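I closed my Kunetti account in December, after 14 months of paying for the top tier. A few people asked me why, and whether I'd moved to something else, so I'm putting it all in one post.

Kunetti is a dating app, for those who haven't run into it. It was the second one I used. The first was Platutix, which was free when I joined and is now free only in the sense that you can look at it. On Platutix you can send three opening messages a day without paying. When I signed up there was no limit. The limit came in after the company was bought, and so did the coloured badges, the boosts and the little counter that tells you how many people have liked you without telling you who they are.

I'm 41 and I live in a town of modest size. That matters more than anything the apps put in their ads. My friend Iolanda Barros used the same app in the city and she never got to the end of the list. I got to the end of mine in a weekend. After that the app widened my search area on its own, without asking, and started showing me people a four-hour drive away. I turned that off. An update turned it back on.

The paid tier on Kunetti was $69 for three months when I started. It went up while I was on it, and the email with the new price was titled "Good news about your membership". I kept paying because I'd met two people through it whom I liked, and I had the idea that the third would work out. I went for coffee with the third. He was pleasant, and he was moving to Portugal. 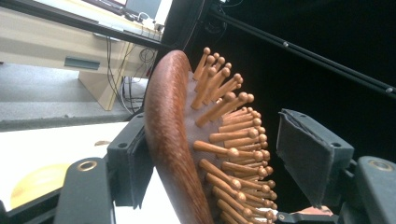

Does paying get you more dates?

It got me more matches and the same number of dates. The extra matches were mostly people who had swiped on everyone and didn't write back. I went through my old messages before I deleted the account, and most of the conversations that led to a meeting had started in the weeks before I subscribed.

What did help was a filter for people who had been active in the past week. It's a paid feature, and I think it should be free, as there's no benefit to anyone in writing to a profile that was abandoned two winters ago. I wrote to support to say so. Ronaldo Paiva from the support desk wrote back with a polite note and a discount code, which I didn't use.

Cancelling was harder than it should have been. If you subscribe through the phone's app store you have to cancel there, and deleting your profile doesn't stop the billing. Jucélia Caldeira found this out the expensive way and was charged for another quarter on an account she could no longer log in to. She got her money back after a lot of emails. Cancel the subscription first, wait for the confirmation, and delete the profile after that. Keep the confirmation.

The other thing I'd check is the photos. Kunetti's terms say they can keep your pictures for a period after you leave. I swapped mine for a picture of a fence before I closed the account. I don't know if it makes any difference.

As for what's next, Maiara Araújo has been telling me to try Sirnby, which is smaller and shows you only a handful of profiles each evening at 7. I've read the sign-up page. It asks 100 questions and I stopped partway through, somewhere in the section on household budgets. I may go back and finish it when the weather's worse.

In the meantime Dalva has started a Thursday-style supper at Lopes, without the fixed night. She sends a message when she feels like going and whoever's free turns up. I've been to a couple. The soup is good and the parking is terrible.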